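4.2 Surfaces and the sorting of folded goods

Participants in the Druslow sample were asked how they clear a flat surface before they start on the laundry. Most don't. They push things to the back corners and fold in what is left. We had expected the opposite from the earlier literature on kitchen work, where clearing comes first and takes up a good share of the total time. In laundry the clearing is folded into the task itself (no pun intended, the term comes from our coding sheet). A finished piece goes to a far corner, a container goes to the other one, and the middle stays open for whatever is large.

Large pieces are the problem. A hand towel or a washcloth needs little room and can be squared up anywhere, including on a knee. A sheet, a skirt or a length of uncut cloth takes over the whole surface and then some. Our coders marked a piece as "oversize" when any part of it passed the near edge of the surface while it was being laid out. Overhang at the sides was coded apart, see Section 3. Overhang at the near edge matters more, as the weight of the hanging part pulls on the rest and a fold line that was straight will start to drift.

Dark cloth made this worse to code. On black fabric the creases show poorly in even light, and two of the coding disagreements we could not settle by discussion were about whether a layer was single or double. We kept both codes. Agreement on everything else came to 87 percent, which we take as good enough for an exploratory study.

The layout we call "corner-corner-center" is shown in Figure 2. It was the most common one in the Skasholm sessions, and it turned up there wihout any prompting. 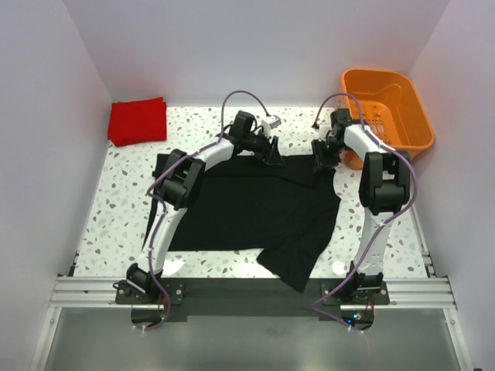
Skasholm, October

Figure 2. Corner-corner-center layout. Red folded cloth far left, orange basket far right, black fabric across the middle with a loose flap over the near edge.

Three points on Figure 2. First, the red stack is not squared. One corner comes to a point and the layers don't line up. By our scale it scores a 2, "folded, edges uneven", the most frequent score for small pieces in the whole set. People seem to accept a 2. Only when the stack was going onto an open shelf did they go back and fix it – behind a cupboard door, almost never.

Second, the gap. A strip of bare surface lies between the red cloth and the black. We first treated gaps like this as accidental, but Mac Giolla's account of table work suggests a boundary function: a gap keeps done apart from not done. Our interviews partly support this. Several participants said they would feel they had to refold a piece if another one touched it. Others had no view.

Third, the large piece itself. It is close to flat, with one long fold line crossing the upper part and softer creases at the lower right. The flap has been coded as near-edge overhang. The right side is wavy, the lower edge nearly straight for most of its length. Mixed edges of this kind were hard to score and we took the worst edge as the score for the piece. A mean of the four edges may be fairer. Not tried yet.

Container use was less clear. Open baskets were placed at the far right more often than the far left, but handedness was not recorded in the first round (an oversight, corrected for Druslow). The Troton protocol fixes the container position in advance, so direct comparison is not possible on this point. What can be compared is surface depth. Below roughly 800 mm of depth the far corners were little used for finished pieces, and stacks moved to a chair or the floor instead. Above that the corners filled up first.

Surface pattern was noted but not analyzed. A speckled top hides lint and small threads, and a few participants brought this up on there own when asked what they liked in a work surface. Others prefered plain white for the same reason in reverse – they want to see the lint. We return to this in 4.3, together with lighting.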